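Predicting Results in the Pestton and District Football League
Student project report, Group 7
Edgardo Barredo, Dulce Arriaga, Asabe Babalola
Supervisor: Jarmila Paulík
Submitted Feb 14, 2023

1. Aim

We wanted to find out if a simple scoring model could predict amateur football results better than the people who follow the league. Most published work on this uses professional leagues, where there is plenty of data. The Pestton league has two divisions, no shot data and a results archive with gaps in it.

2. Data

We collected 581 results from the league's online archive. Abandoned matches and walkovers were left out. For each match we recorded the date, the home side, the away side, the full-time score and the pitch. The pitch matters because three clubs share the ground at Wekham, so a "home" match there is sometimes played by two teams who both use it every other week.

Club names were a problem. Kuruc appears under four spellings, and Weltia merged with another side partway through the period. We treated the merged club as a new team. Marek Skála, who keeps the league tables, checked our list of names against the registration forms and corrected two of them.

3. Method

Each team was given an attack rating and a defence rating, worked out from goals scored and conceded compared with the division average. Recent matches were given more weight. The two ratings and a home advantage figure give an expected number of goals for each side, and from these we took the most likely score using a Poisson distribution.

We held back 193 matches for testing. The ratings were updated after each round, so the model never used a result that came after the match it was predicting.

For the comparison we ran a prediction game among students and club members. Players entered a score for each match before kick-off, and 44 people took part. The crowd prediction was the middle value of their entries for each team.

The entry form was written by Asabe and the model by Edgardo. Dulce cleaned the data and ran the tests. We met once a week in the engineering building.
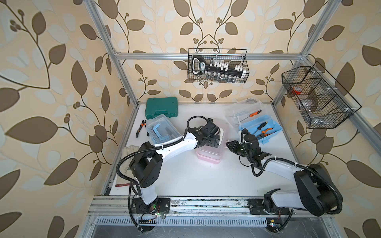
Fig. 1. Mesh basket with sockets on the back rail, engineering building.

4. Results

The model picked the right outcome (home win, draw or away win) more often than a rule that always chose the home side. It was also slightly ahead of the crowd over the whole test period, but the gap was small and we would not claim much from it.

The crowd did better in November. Several teams were short of players that month and people in the league knew about it, while the model only saw the scores. The model did better on second division matches, where most players in the game admitted they were guessing.

Neither method was good at draws. The model hardly ever gave a draw as the most likely result, and the crowd avoided them too. Exact scores were mostly hit by luck - 2-1 to the home side was the commonest prediction from both.

Home advantage was weaker for the clubs sharing Wekham than for the others. When we gave those clubs a separate home figure, the predictions for their matches improved a little.

5. Problems

The first version of the model gave silly ratings after one 11-0 match. We fixed this by capping the winning margin at five goals. Some people in the prediction game stopped entering after a few rounds, so the later crowd predictions are based on fewer entries.

6. Further work

We would like to add player availability, even as a simple yes or no for the regular goalkeeper. A separate adjustment for draws should also be tried. The cleaned results file has been passed to Marek Skála for the league's own use.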